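A Swatch Catalog and Reorder Sheet for a One-Person Felt Shop
Project report, Small Enterprise Methods

Valbona Hoxha, Refilwe Baloyi
Adviser: Dušan Dimitrov
Client: Zevine, Prisodcombe

Summary

Zevine is a one-person business that dyes wool felt and sells it as cut sheets, ornament kits and finished garlands. Sales are made through an online shop and at the Kavitz craft fair in December. At the start of the project the owner, Nivaldo Toledo, kept no written record of which colors were in stock or which dye mix had produced them. We built a physical swatch catalog of 26 colors, a linked stock sheet, and a rule for deciding when a color should be dyed again. The catalog and the sheet are in use. The reorder rule was tested over one selling season and needs a change for the colors used in kits, described under Results.

1. Background

Felt is bought undyed from a single supplier, Golob, in folded lengths. Each length is dyed, dried, pressed and cut into sheets. Offcuts above a usable size go into ornament kits; smaller pieces are used as stuffing. A batch is one pot of dye, and the pot size sets the batch at 12 sheets. Smaller batches are possible but take the same working time, so the owner avoids them.

Before the project, the owner decided what to dye by looking at the shelves. Two problems followed. First, colors that sold slowly were dyed as often as colors that sold quickly, since a low shelf looks the same in both cases. Second, repeat batches did not match. Customers who bought a second set of sheets for an unfinished garland sometimes reported a visible difference. The owner's dye notes were written on loose cards and used names such as "moss" and "dark moss" without weights.

The owner asked for a system that could be kept up in the evening after packing orders and that would not require a subscription.

2. Scope

The project covers dyed sheets only. Kits and garlands are treated as uses of sheets and are not tracked as separate stock. We did not look at prices, shipping or the shop pages, although the color names in the online shop were changed at the end so that they agree with the catalog. Dye chemistry is also outside the scope. Where we refer to a match between batches, we mean a match judged by eye under the method in section 3.2.

3. Method

3.1 Sorting and naming

All sheets were taken off the shelves and sorted on a white cloth in daylight. Sheets the owner considered the same color were placed in one pile. We then asked him to repeat the sort the next morning without seeing the first result. Where the two sorts disagreed, the piles were combined and the difference was recorded as batch variation.

Each remaining color was given a code made of a family letter and a number. The families are red, yellow, green, blue, brown and neutral. Numbers run from light to dark with gaps between them, so a new color can be placed between two old ones without renumbering. The owner kept his own names for the shop, with one name per code. "Dark moss" was dropped, as both sorts put it with "moss."

3.2 Swatches

One swatch was cut from each color and stapled to a card. The card carries the code, the shop name, the dye mix by weight, the weight of dry felt, the time in the pot and the month of the batch. Where the mix was unknown, the line was left blank until the color was next dyed. We decided against estimating old mixes from memory. An early attempt with a blue gave a mix that produced a gray.

Cards are kept in a closed box. A second swatch from each color was taped to a window for the length of the project as a simple fading check. The pinks and one of the yellows were visibly lighter at the end. The others showed no change that we could agree on.

New batches are compared with the card before cutting. The comparison is made on dry, pressed felt near a north-facing window. If the owner judges the batch to be a match, it goes on the same shelf. If he does not, it is marked with a dash after the code and used for kits, where sheets of one color do not need to match those in another package.

3.3 Stock sheet

The stock sheet is an ordinary spreadsheet with one row per color. Columns hold the code, the shop name, the sheets on the shelf, the sheets sold as sheets, the sheets used in kits and garlands, and the date of the last batch. The owner enters changes once each evening. We first planned to have each sale entered as it was packed, but this was abandoned in the first week as it meant stopping with tape and labels in hand.

The sheet does not connect to the online shop. A direct connection was considered. It would have removed one entry step, but the shop export lists product titles and not colors, and a mixed set of sheets has only one title. The titles would all have had to be rewritten first.

3.4 Reorder rule

A color is dyed again when the number of sheets on the shelf falls below the number used in the previous month. The rule was chosen for being easy to explain. It makes no allowance for season. For the Kavitz fair the owner sets the reds and greens by hand, and those rows are shaded in the sheet to show that the rule is switched off.

4. Results

4.1 Catalog

The catalog was completed for all colors. Dye mixes are now recorded for most of them. The blank cards are in the neutral family, where existing stock is high and no new batch has been needed. The owner reports that finding a color for a customer question takes less time than before. We did not measure this.

4.2 Matching

Batch matching improved once the felt was weighed dry. The lengths from Golob vary in thickness, and the earlier practice of measuring felt by area meant that a thicker length received too little dye. The remaining mismatches were in the browns. These are mixed from several dyes, and a small weighing error in the darkest one has a large effect. We suggest mixing a stock solution for the browns and measuring it by volume. The owner has bought jars for this but had not tried it when this report was written.

4.3 Reorder rule

For colors sold mainly as sheets, the rule worked as intended. For colors used mainly in kits, it did not. Kits are made in runs, and a single run can use up to 100 sheets across several colors. In the month after a run, the rule calls for large new batches of colors that will not be needed again for some time. In the month before a run, it calls for nothing.

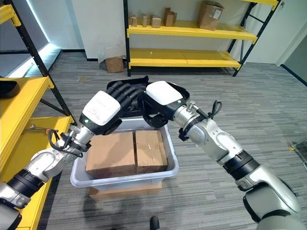

The correction we propose is to leave kit use out of the monthly figure and to plan it separately. When a run is scheduled, the sheets it needs are reserved in a new column and subtracted from the shelf number. The rule is then applied to what is left. We tried this on the existing entries and it removed the large false orders. It did cause one extra order for a pale green, which the owner said he would have accepted.

4.4 Time

The owner kept a note of the time spent on the sheet each evening. The average over the season was 12 minutes. The longest evenings were those following a kit run, when offcuts had to be judged and entered. We recommend that offcuts not be entered at all. They are not sold as sheets, and the kit column already covers the material they came from.

5. Limits of the work

The color judgments were made mostly by one person. Baloyi repeated the sort for the green and blue families and agreed with the owner except on two neighboring greens. No color meter was available. The results cover a single season that included the fair, and a spring season may behave differently, particularly for the yellows.

The shelf numbers in the sheet were compared with the shelves at the end of the project. Most rows were correct. The errors were all in one direction, with more sheets in the record than on the shelf. The likely cause is sheets taken for samples and not entered.

6. Recommendations

Add the reserved column before the next kit run.

Enter samples as kit use.

Keep one uncut sheet of each color in the closed box, so that a faded or dirty swatch can be replaced from the original batch.

Write the weight of each undyed length on its paper band when the Golob delivery is unpacked.

Review the number of neutrals. Several are close enough that customers order them interchangeably, and two have not been sold as single sheets since the sheet was started.

7. Division of work

Hoxha built the stock sheet and tested the reorder rule. Baloyi prepared the cards, ran the fading check and carried out the second sort. Both authors wrote the report. Rok Atanasov read a draft and pointed out an error in the kit column formula, which has been corrected in the version given to the owner. The card template and a blank copy of the sheet are filed with the department.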